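Kiretti Route Planner for small delivery rounds

Sold by Nirkeck. Monthly licence, no contract. Page updated June 4, 2020.

Hello, I'm Neville Rowbotham and I look after the Kiretti planner here at Nirkeck. I used to run a van round myself, so when people ring up and ask what the thing does, I tend to go on a bit. I've tried to get it all down on this page so you can read it with a cup of tea instead.

Kiretti takes your list of orders for the day and puts the drops in a sensible order for each van. You paste the addresses in from a spreadsheet, or let it fetch them from your shop, and press Plan. A round of 40 drops takes less than a minute on my old laptop, and you can then drag stops about by hand if you know something the map doesn't (the school road at home time, the customer who's never in before lunch).

What I like best is the time windows. You can promise people a slot as short as 30 minutes, or leave it at the usual 2 hours, and Kiretti will warn you in orange before you've promised something daft. It also lets you set how long you stand on the doorstep. I had mine at three minutes for parcels and nearer ten for anything going up a flight of stairs, and that one setting made my finish times far more believable.

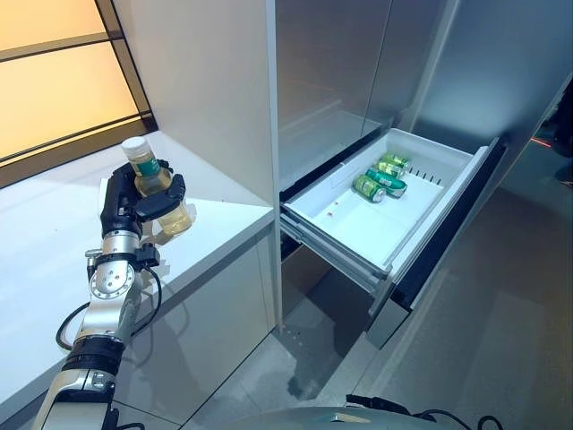 The drivers get their round on their own phones, so there's no extra kit to buy. They tap when a drop is done and the next customer gets a text. If a van is running more than 15 minutes behind, you get a nudge at the depot too - and you can move the last few stops to somebody else's van without ringing round everyone.

It'll read orders straight out of Truvik if that's what you use for stock. We added that in March and it's been the most asked-for thing since I started! Xu label printers work as well, with the drop number printed nice and big in the corner so you can load the van back to front. Other printers should be fine if they take a plain PDF, but do send me the model first and I'll try to check.

A few things it won't do. It doesn't handle pallets or tail-lifts, it can't plan rounds that run over midnight, and it doesn't know about ferry times. If you need any of those I'd sooner you asked before paying.

What's in the licence:
Up to six vans and as many drivers as you like
Customer texts (the first 40 each day are included)
Truvik link and Xu label layouts
Help by phone or email, normally from me

You can try it free for 30 days with your own orders. We don't take card details for the trial - just fill in the form and I'll send your login over, usually the same afternoon.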